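首页 论坛 机器人与自动化 参观与展会 搜索 登录

主题:Wirnari开放日回来了,写长一点,大家慢慢看

Charmaine Venter(楼主)

上次有人在版里问Wirnari的开放日值不值得跑一趟,我当时说去了回来写,结果拖到现在,先给催过我的几位赔个不是。

先说路上。从Fikside那边坐车过去,下车还要走一段上坡,门口的牌子很小,我走过头了又折回来。签到的姑娘很热情,给每人发一张号牌,我是82号,后来听她说当天一共登记了216个人,比他们预想的多不少,所以分了好几拍进去,每拍由一位工程师领着。我们这一拍有带孩子的,有附近厂里的师傅,还有两个学生一路拿本子记,气氛特别好。

上午主要是讲座和看车间,码垛那条线挺壮观,不过那种东西大家在别处也见得多了,我就不细写了。讲座里有一段讲怎么给小批量的厂子算账,可惜话筒不太好使,后排基本靠猜。茶歇有姜饼,我吃了三块(真的很好吃!)。

下午才是我想看的:桌面上的取放演示。我原以为会摆一堆花哨的东西,进去一看,白桌子,白墙,一条银色的机械臂,两只纸杯,就开始了。领队的工程师姓什么我没记住,说话慢悠悠的,讲得却很透。他说小物件在两个容器之间倒来倒去,是最能看出一套系统底子的活儿,杯口就那么大,夹爪下去的角度、高低都得讲究。

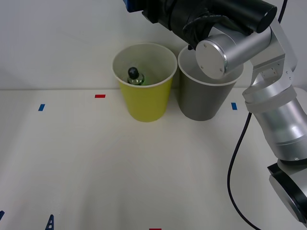

Thulani Dlamini接着楼主的话说,他在别家也看过同类的演示,觉得取放这种题目做给外行看有点吃亏,观众站五分钟就想走,还不如让机器写个字、倒杯水来得热闹。他还说,开放日嘛,总得让人带点新鲜劲儿回家。

Charmaine Venter(楼主)

Thulani你这话我不太同意,不过也能理解。我们那一拍里确实有人看一会儿就去隔壁排队领纪念品了。可我自己站了快半个钟头,越看越有意思。桌上那只黄杯子里立着个黑盖的小瓶,灰杯子就紧挨在右手边,两个杯沿差一点就碰上了,夹爪外头裹着黑布,皱皱的,悬在灰杯子跟前。你想想,人手去拿是想都不用想的事,换成机器,旁边那只杯子就是个障碍,蹭一下可能就倒了。我在家拿两个纸杯和一瓶眼药水试过,闭着一只眼用筷子夹,你们也试试,保证对机器客气很多。

桌上还贴着几小段红的蓝的胶带,有个小朋友问是干什么用的,工程师蹲下来跟他讲,摆东西要有个参照。讲得很耐心,我在旁边也跟着听了一遍。

Lesego Shezi

谢谢楼主!写得像跟着走了一趟。想问一下下午的演示要不要另外预约?我和我姐下一场想去,她在Nel那边上班,只能请半天假。

Charmaine Venter(楼主)

不用另外约,签到时说一声想看下午场,他们在号牌背面盖个章就行。不过建议早点到,我们一点四十进去的,前面已经站满一排了。个子不高的话(比如我)往左边站,右边容易被人挡住。

Chantelle Shezi

我就是楼上说的那个姐姐,哈哈。我倒是站Thulani这边多一点。我们公司去年也请人来做过演示,夹瓶子夹得漂漂亮亮,老板当场高兴得不行,后来拿到我们自己的料上一试,换了个反光的包装就要重新调。所以我现在看演示,光看它成功没用,总想问一句,换个东西行不行,位置挪一挪行不行,杯子换成深一点的呢?楼主有没有问?

Charmaine Venter(楼主)

问了问了,我脸皮厚,举手问的。工程师答得很老实,说换物件可以,但要多试,太软的、太滑的他们自己也头疼。他说内部一轮测试跑349次,失败的每一次都要有人回头去看,有时候看到晚上。我问那成功率多少,他笑了笑,说今天先不讲这个数,怕大家回去只记得这个数。我觉得这人挺实在的,不过你要说他是在躲问题,我也没法反驳。

Thulani Dlamini

那就是在躲问题嘛。349次都跑了,报个数有什么难的。我不是针对Wirnari,我对哪家都这么说。Bovier那场开放日起码在墙上挂了张表,成一次划一道,败一次也划一道,大家自己看。现场败了好几回,底下反而鼓掌,我觉得那样才叫开放。

Revathi Kaimal

两场我都去过,说说我的看法,可能两边都不讨好。

Bovier那张表确实好,可是他们的物件是方块,摆得又开,跟两只杯子挤在一起完全不是一个难度,放在一块儿比不太公平。Wirnari这边题目选得难一些,讲解也细,缺的就是一个明明白白的数字。要是能把两家的长处合起来,我愿意再跑一趟,自己带干粮都行。

另外补充楼主没写到的:二楼有个旧设备陈列角,里面有一台很老的示教器,按键都磨光了,可以上手摸。我父亲从前在厂里用的就是差不多的东西,我站在那儿发了好一会儿呆。去的朋友别漏了,楼梯在茶水间后面,标牌不明显。

Charmaine Venter(楼主)

哎呀,二楼我完全错过了!光顾着吃姜饼。Revathi你要是早点发帖就好了。那我下一场还得去,Lesego你们姐妹俩定了哪天告诉我,咱们门口碰头,我带保温壶。

Lesego Shezi

好呀好呀!我看通知上写12月还有一场,名额72个,比这次少很多,大家要去的话抓紧。我姐说她要带一个他们家的反光包装去,看工程师敢不敢接。

Chantelle Shezi

敢不敢接都行,我就想看看他们怎么说。已经找好三个不同尺寸的了,最小那个比拇指还短。Thulani你来不来?你来负责划道道。

Thulani Dlamini

行,我带粉笔。但先说好,败了的我也照划,到时候别嫌我扫兴。停车好停吗?

Revathi Kaimal

院子里车位很少,停坡下面的空地吧,走上去也不远。下雨的话那段路有点滑,穿双好走的鞋。

最后更新:11月

联系版主 | 版权所有 机器人与自动化论坛 | 返回顶部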